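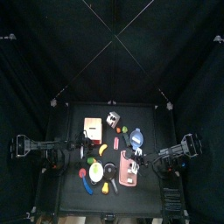 Figure 1. Toy kitchen items and play food on a black tabletop.

Play Food and Early Food Words: A Survey of Families in Prerlow
Edit Kun and Jolán Mészáros
Submitted June 18, 2025

1. Background

Most children learn the names of foods before they can name shapes or colors. Some of these words come from meals, some from picture books, and some from pretend play. We wanted to know whether families who own toy food use it to talk about real food, and whether the child's list of known food words is longer in those homes.

Our interest started in the child development course last September, when we read several papers on pretend play and found that few of them asked parents what happens at home. Most were done in a classroom or a lab.

2. Method

We wrote a two-page questionnaire and sent it to families through the Trongate preschool and the Peltonen branch library. Parents were asked which food words their child says without help, how often the child plays kitchen or store, and who joins in. We received 382 forms. Of these, 38 were left out of the analysis because the child's age was missing or the word list was blank.

We also visited five families and sat in on one play session each. We took notes by hand and did not record sound. The parents chose the time and the toys.

3. Results

Children who played kitchen or store at least once a week had longer word lists than children who did so less often. The difference was clear for vegetables and small for fruit. Almost every child on the forms could say "apple" and "banana," so there was not much room for a gap.

Who joined in seemed to matter more than how many toys there were. When an older brother or sister took part, parents reported more action words – "cut," "stir," "pour" – along with the food names. Several parents wrote in the margin that the child used the word "soup" for anything in a bowl. We had no box for this on the form and should have had one.

In the home visits, three of the five children gave the adult a meal and waited for a comment. The other two mostly sorted and stacked.

4. Problems with the study

The forms depend on what parents remember. A parent who likes pretend play may also listen more closely for new words. We also did not ask which languages are spoken at home, and eight parents added a note about this themselves. Their children may know a food word in one language only, and our list was in English.

5. Next steps

We plan to shorten the word list, add a question on home language, and repeat the survey with the same preschool in the fall. The blank questionnaire is available from either author – please ask before changing the wording.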